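Speaker notes - comparing two gripper setups for cloth work
Tuesday session, after the coffee break

(Opening, slide 1. Take your time, people will still be finding their seats.)

Good morning, or what's left of it, and thank you for coming back in. I'm going to spend my slot on something that sounds small and ate up most of our December, which is the question of which handheld gripper we should give to people when we ask them to fold laundry for us.

Slide 2. Say who we are. Carkgate makes the arm, Brasteletti makes one set of fingers, Iordache makes the other. I work on the collection side, so my job is to get good demonstrations out of ordinary homes, and I have opinions about thumbs that I'll try to keep to myself until the questions.

Slide 3. The plan. We collected 307 folding demonstrations, every one of them two-handed. Of those, 231 made it through our checks and into the comparison. Please do ask me about the ones that didn't, because I learned more from those than from anything else in the project, and I'd be happy to talk about them over lunch.

(Pause. Let them read the table.)

Slide 4. The soft fingers from Brasteletti are kinder to the cloth, and the people who used them liked them right away. The trouble came with hems. A soft finger slides over a thin hem and picks up two layers when you wanted one, and then you spend the next little while shaking the shirt out and starting over. The stiffer Iordache fingers pick up a single layer far more often, but they ask more of your hands, and after 100 folds in an afternoon my own wrists had plenty to say about it.

Slide 5. Cameras. We tried a narrow lens first and lost sight of the sleeves all the time. The wide one bends everything near the rim, which looks alarming the first time you see it, but both grippers stay in view along with most of the bed. Drarkora, our controller software, straightens out what it needs to. I would take a bent picture with the whole shirt in it any day - and so would the people who label these.

Slide 6. Leave this one up for a bit.

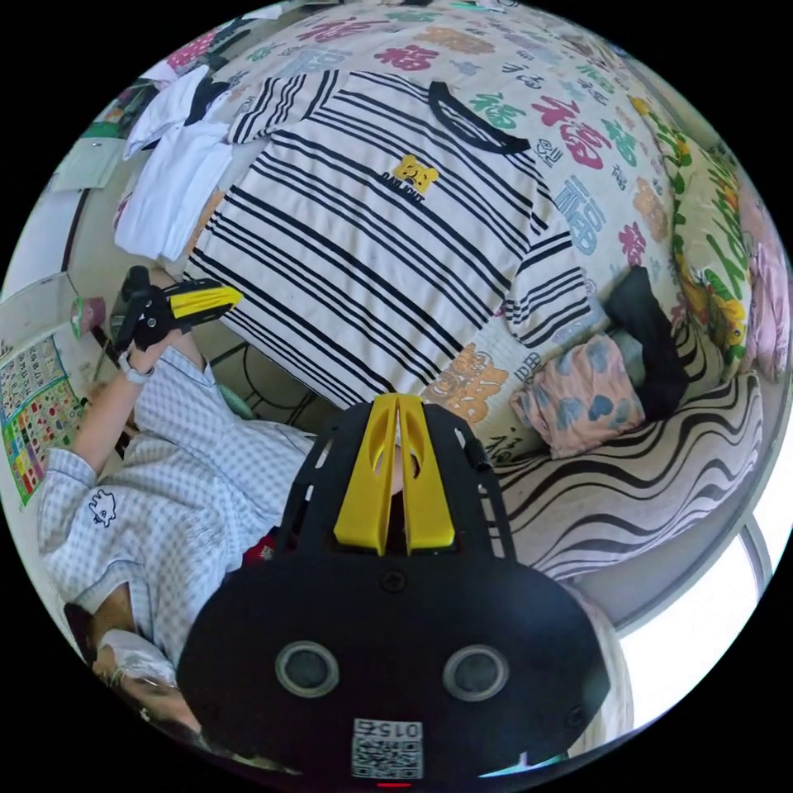

Notes and slides: Aatos Mustonen
Data collection, home tasks

A striped T-shirt is a lovely thing to test with, by the way. When it lies flat like this you can follow each stripe across the chest, and any twist in the cloth shows up as a kink in the black. Point out the two pairs of yellow fingers, and the printed sheet underneath. Patterned bedding is hard on the vision side, and I want people to think about that before they go and buy a plain gray table for their lab.

Slide 7. What we'd do differently. Seven minutes of practice before the first take, for everybody, including the ones who say they don't need it. Stiff fingers for shirts, soft ones for towels. Check the screws at lunch.

(If there's time, tell the sock story. If the chair is looking at the clock, skip it and go to questions.)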